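Where did all my connections go

Posted Dec 10, 2006
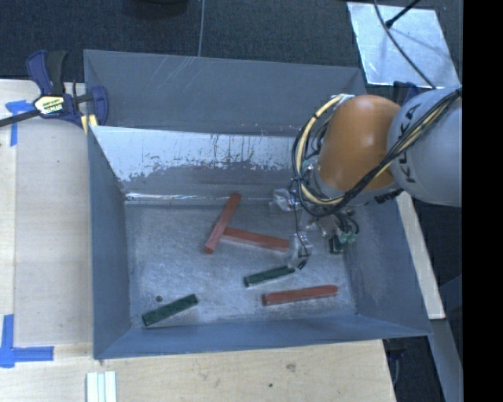 Connection pools, then. Spent most of this week on one and I want to write it down before I forget the details, which I will. The app is Fesix, the order entry thing we run for Graten, plain servlets and JDBC, no Hibernate, older than my time there. The pool is Joly, small library, does one thing. You ask for a connection, you get one, you call close() and it goes back in. Think of it as a box of blocks: say green is free and red is checked out. Healthy pool, colors keep flipping back and forth all day. Ours only ever went red. Same number of connections the whole time, database perfectly happy, and every new request sitting there waiting for a green one.

Symptom was the app freezing in the afternoon. No errors in the log at first, just slow, then slower, then the login page hangs. Restart Tomcat, fine again until the next day. People had been restarting it since July and calling it "memory". It was not memory. I had the heap graph open for an hour before I believed that.

What finally helped was a thread dump. kill -3 on the process, look in catalina.out. If you've never done this go do it now on a test box, its free and doesn't kill anything despite the name. I got 135 threads in the dump and nearly all of them were parked at the same line, inside Joly's getConnection(), in Object.wait(). So not CPU, not GC, not the network. Waiting in line.

Next question, who is holding them. Joly has a debug switch that stores a stack trace on each checkout and prints it if the connection isn't back after a timeout. Off by default. Slow, but who cares for an afternoon. Turned it on on Findach (our test server, the loud one) and clicked through the app like an angry customer.

Two places came up. Only 2! I was expecting dozens.

First one was the classic. Somebody wrote

conn = pool.getConnection();
stmt = conn.prepareStatement(sql);
rs = stmt.executeQuery();
// 40 lines of stuff
rs.close();
stmt.close();
conn.close();

and somewhere in the 40 lines of stuff a customer with no postal code throws a NullPointerException. Caught way up in the servlet, logged at debug level, nice friendly page shown. conn.close() never runs. One customer with a missing postal code, one connection gone. Do it enough times and you're done for the day.

Second one was sneakier and took me till evening. This one HAD a finally block:

} finally {
 rs.close();
 stmt.close();
 conn.close();
}

Looks right. I read past it twice. But if executeQuery() throws, rs is still null, so rs.close() throws a NullPointerException inside the finally, and the next two lines never happen. Same leak, better clothes. Also it hides the original SQLException, so the log tells you about a null pointer and you go looking in the wrong place. Which I did.

Fix is boring. Each close gets its own null check and its own try/catch:

} finally {
 if (rs != null) try { rs.close(); } catch (SQLException e) { log.warn("rs", e); }
 if (stmt != null) try { stmt.close(); } catch (SQLException e) { log.warn("stmt", e); }
 if (conn != null) try { conn.close(); } catch (SQLException e) { log.warn("conn", e); }
}

Ugly, yes. I put it in a static helper, DbUtil.closeAll(rs, stmt, conn), and then went looking for every other spot that should use it. grep for getConnection gave me 382 hits. Not all real, some are comments and some is generated code, but still. Got thru the order screens and the reports so far. The rest after the holidays – or whenever it breaks.

Ruben Van Beek asked why not just make the pool bigger. We tried that in the summer, before I knew what was wrong. All it does is move the freeze from lunch to mid afternoon. A leak doesn't care what size you start with. He also suggested Joly's "reclaim" setting, where it grabs connections back by force after a while. I don't like it. We have a month end report that holds one for ages and is doing real work, I'd rather not have it yanked away half way trough. Left it off.

Couple of loose ends. I set a max wait on getConnection() so it throws after a few seconds and no longer hangs forever. Should of been there from day one. And the debug switch stays on on Findach for good, nobody cares if that box is slow.

Still don't know why it got worse in July. Maybe the import that month brought in the records with no postal codes. Need to check the dates on that. If anybody has a good way to find unclosed result sets without reading every file by hand, comments are open, I have FindBugs installed but haven't tuned it yet and it complains about evrything.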